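4.2 Choosing a card by feel and the question of fairness

We turn now to the part of the study that gave us the most pleasure to run, and also the most trouble to write up. In the older literature on card magic, a "fair" choice is usually taken to mean that the spectator could have ended up with any card in the pack. Our spectators at the Pillport sessions had a much looser idea of it. When we asked them afterward what had made a selection feel fair, they talked about time, about not being hurried, and very often about their hands: whether they had been allowed to touch the cards, and how long the performer had kept hold of the pack before offering it.

The procedure we used is a plain riffle force, which we call the Zacharias handling after the notebook in which we first found it. The performer runs a thumb down the corner of the pack, the spectator says stop, and the card that is taken is the one the performer was holding a break above all along. A total of 107 spectators saw it in one of 2 versions. In the first, the performer lifted the upper packet and offered the card on top of the lower one. In the second, which we call the Sivness version, the spectator was invited to reach over and slide that card out with finger and thumb. Everything else, the patter included, was kept as close as we could manage from one evening to the next, though anyone who has performed for a live audience will know how much that "as close as we could" is carrying. 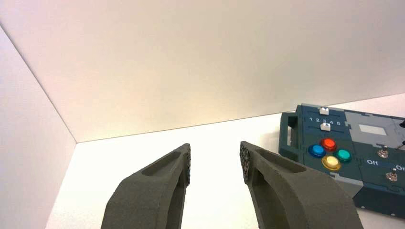
Figure 9. Two opposed fingertips with textured pads along their inner edges and a gap between the tips.

The difference between the versions was larger than we had expected. Spectators who slid the card out themselves were far more willing to say that they could have had a different card if they had wanted one, and several of them remembered saying stop later than they really did. We don't want to lean too hard on that last point – memory for timing is a slippery thing, and our recordings were made for sound only – but it fits well with what working performers have told us for years, namely that a spectator who has done something with the cards will defend the fairness of the trick on your behalf.

To see whether the effect would hold up away from a live performer, we went back to the written comments gathered through the Vastura questionnaire, almost 1,751 in all once the blank ones were taken out. Each comment was read and sorted by whether it mentioned touch, speech, waiting, or none of these. Comments that mentioned touch were the warmest toward the performer, even where the writer had a pretty good idea of how the trick was done. One person wrote that they "knew it was a force and still felt like I picked it," and we have not been able to improve on that as a description of what a good force does.

There is one caution to add before we move on to the prediction effects in Section 5. All of our spectators had agreed to watch magic, and most of them were in a friendly mood when they sat down. A person stopped on the street might feel quite differently about being handed half a pack of cards, and we would be glad to see the Sivness version tried in that setting by someone with a steadier nerve than ours.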